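My kitchen table has been covered with brown paper since the first days of August. I am cleaning and sorting the instruments that I bought in a mixed box at the flea market in Stiltindale, and it takes me much longer than I planned.

I should say first that I am not a nurse or a doctor. I repair small things: clocks, costume jewelry, fishing reels for my neighbors. For this work, good tweezers are more important than almost anything else, and new good tweezers are expensive. In my country my father used old medical instruments in his workshop, and he always told me that a tool made for a surgeon will be good enough for a spring. So when I see a box with forceps and clamps, I stop and look.

The box cost me 60 dollars. The seller wanted more, but the lid was broken and I have learned to wait with a quiet face. Inside there were many tweezers, several scissors, clamps of different lengths, and a roll of cotton so old that it became dust in my fingers. I threw away the cotton before I brought the box in the house.

I did not expect that the sorting would be the difficult part. When all the pieces are together, they look the same. They are thin, they are silver, and they lie across each other like cutlery in a drawer. On my first evening I picked up the same pair of tweezers many times and put it back many times. I was tired and I had no system. The next morning I started again, and I want to write down how I do it now, maybe it will be useful for someone who has a similar box.

First comes the paper. I use plain kraft paper from a roll, the kind for packing parcels. I tried a kitchen towel before, but the fine tips go into the loops of the cloth, and one pair of tweezers got a bent point in this way. I was very angry with myself. Paper has no loops. Also, if there is a drop of oil, you see it immediately as a dark spot, and you know which tool is still too oily. 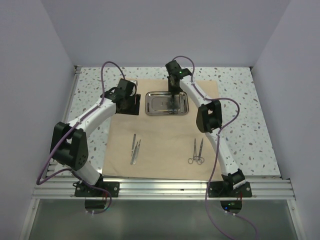 A layout needs only a few places, and you should keep each kind of tool in its own place. This I learned slowly. At the beginning I made a long row of everything, and a long row does not help, your eye gets lost in it. Three slim instruments laid close together on a slant, all with the tips in the same direction, are much easier to compare than the same three in a heap. The piece with finger rings can have the other side of the paper for itself, with the blades closed and the rings toward you, so you can take it without turning your hand. And the steel tray stays at the back, in the middle, with only one small ringed tool in it. I like this last point very much. If the tray has one tool, it is the tool you are working with. If the tray is full, it is only another box.

The word for the ringed tools gave me some trouble. In my language we use one word for the scissors and a completely different word for the clamp, and I thought that in English it would be simple too. Then I read "hemostat," "needle holder," "forceps," and sometimes "forceps" again for a thing that I would call a clamp. From a little distance I often cannot say if a piece cuts or holds. Both have rings and both are long. I must take it in the hand and open it. If there is a small lock with teeth between the rings, it is made for holding. If there is no lock, I look at the inside of the tips, and usually this gives me the answer.

After the layout I do the cleaning. For light brown stains I use a soft toothbrush and a paste of baking soda with water. For old dirt in the joint I use warm water with dish soap, and I open and close the tool in the water until nothing more comes out. Then I dry it at once, first with a cloth and after that with a hair dryer on the low setting. The joint keeps water for a long time. I once put a clamp away after drying only the outside, and in 2 weeks it was stiff and had an orange line.

For the oil, I put one drop in the joint and wipe the rest. I buy it in the hardware store in Wodgate, in a bottle with a needle top. One bottle will be enough for many years, I think.

Then I test. The test for tweezers is one hair on the paper. If the tweezers can lift the hair and not lose it, they are good for clock work. If they cannot, I check if the tips meet exactly, and sometimes I can correct them with a fine stone. I do this with very small movements and I look against the window after every few strokes. For the scissors I cut a piece of wet tissue, all the way to the point. Bad scissors will fold the tissue at the end.

So far I kept more than I wanted. My plan was to keep only the best and sell the others, but a curved clamp is perfect for holding a small wire during soldering, and a blunt pair of scissors still opens parcels. The very bad ones go in a jar for garden work.

There is one piece that I do not understand. It is thin, with a flat end like a little spoon, and has the word "Puler" on the handle. I do not know if this is a maker or the name of the tool. It is not rusted and it feels expensive. If somebody knows what it is for, please write in the comments.

Tomorrow I need the table for eating again, so I will roll the paper together and put the tools in flat boxes, the clamps in one and the tweezers in another. I still have to find a cork for the sharpest tips.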